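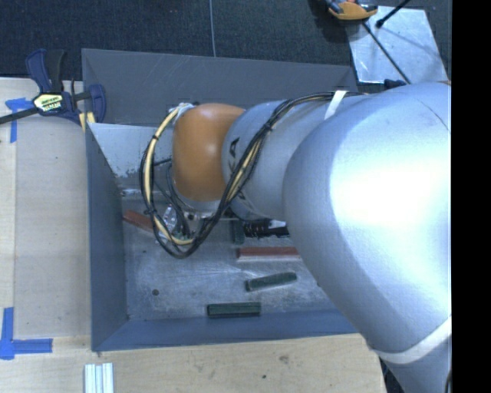
The spare parts store at Pastau in Grustach has replaced its old cardboard boxes with metal bins, and since Thursday all small returned goods are sorted from them. The store bought 21 bins from the closed Staniforth works in Bollow, where they stood for years in the packing hall. They are grey, with sloping sheet-metal sides, and the marks of earlier use have stayed: on the dark back wall of one of them there are faint diagonal scratches. The store decided not to paint them.

Pastau takes back hinges, brackets, taps and other small fittings from builders who have ordered too much. Until this month the returned pieces went into boxes on the floor, and the boxes did not last long. When the bottom became soft in damp weather, screws fell out between the pallets and somebody had to go down on the knees to find them. In the autumn a full box of door hinges opened on the stairs during a delivery. No person was hurt, but the stairs were closed for the rest of the morning.

"We talked about new containers for a long time and always something else was more urgent," says Naa Atinga, who leads the returns section. "Then we heard that Staniforth was emptying its hall, and we drove to Bollow on the same afternoon to look."

The sloping sides were the main argument for the purchase. Small pieces slide towards the lowest part of the bin and do not stay in the corners, so the last fittings of a delivery are easier to reach. In the straight boxes, Atinga says, there was often one washer left under a fold of the cardboard, and it was found weeks later with the wrong goods.

The change has also a less pleasant side. Metal is loud when brass fittings are poured into it, and the people at the service counter complained on the first day. Now 14 of the bins have a rubber mat underneath — this makes the noise lower, but it does not stop it. Mats for the others are ordered. Pouring is not allowed before eight in the morning, when the neighbours above the yard may still be asleep.

For customers there is little difference. Returned goods must still be clean and complete, and the receipt must be with them. Mixed bags are accepted up to a weight of 20 kilos; heavier deliveries should be divided at home or announced by telephone. The returns counter closes at 4 o'clock, one hour before the store.

The old boxes which are still dry can be collected from the yard without payment, as long as there are any. Atinga would also like to hear from anyone in Grustach who has fitting lids for the bins, because the ones from Bollow were already sold when she arrived.

December — by the local desk
Shares 21
4 comments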